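Our white ceiling: the questions I keep getting

Ever since we finished the downstairs room at Candden I've had the same handful of questions over and over, so I've put my answers in one place. I'm not a decorator! I'm just someone who now knows far too much about ceilings.

Why didn't you put in a proper flat ceiling?
Mostly height. A flat ceiling would have had to sit below the lowest pipe, and I'm very fond of the space above my head. I also like seeing the corrugated panels and the beams (my sister-in-law calls it "the car park look", but she'll come round).

Did you paint the pipes too, or go round them?
Painted them. I did think about leaving them bare, and lost a whole evening to pictures of other people's pipes, but once I'd tried the white on one short run it was obvious.

How big is the room, and what did it all cost?
It's 700 square feet. The whole job came to £2,431, and that's paint, sprayer hire, sheeting, masking tape, filler and a great many sandwiches. The sprayer was the big one. We had it longer than planned.

What paint did you use?
Staluvex in a matt white, two coats. I'm not going to say it's the best there is as I haven't tried the others. Do ask the shop what will stick to your particular surface and take a photo of it with you.

Roller, brush or sprayer?
Sprayer for the corrugated bits, no question. I tried a roller on the ridges for an hour and could have cried. Brush for behind the pipes and anywhere near the lights. Wear a hat. Wear a hat you hate.

How long did it take?
Three weekends, and the first one was all cleaning and covering up. You wouldn't believe the dust on top of a beam.

Are you keeping the fluorescent lights?
Yes, for now. People are a bit sniffy about them, but it's a good bright light to work by and the white ceiling bounces it about nicely. Get an electrician if you want to move yours, please don't do it from a stepladder with a video playing.

Why didn't you paint the stairs white as well?
I get this one the most! The staircase is wood, with dark brown treads, and it comes down through all that white looking rather handsome. You see the underside of it from most of the room, so it had to look decent from below. It got a wash and a rub down and that was plenty. The dark post stays too.

Isn't it awful for cobwebs?
It is, yes. Long duster, every other Monday, and I skip the tops of the pipes unless my mum's coming.

Would you do it again?
Ask me in October when my shoulders have recovered. But yes, I think so, and I'd wrap that staircase properly on day one. I was picking white specks off the treads with a fingernail for ages.

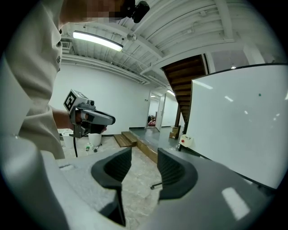

Bridie Teson

Still got a question? Pop it in the comments and I'll add it to the list. Stairs and paint only please, I know nothing about damp.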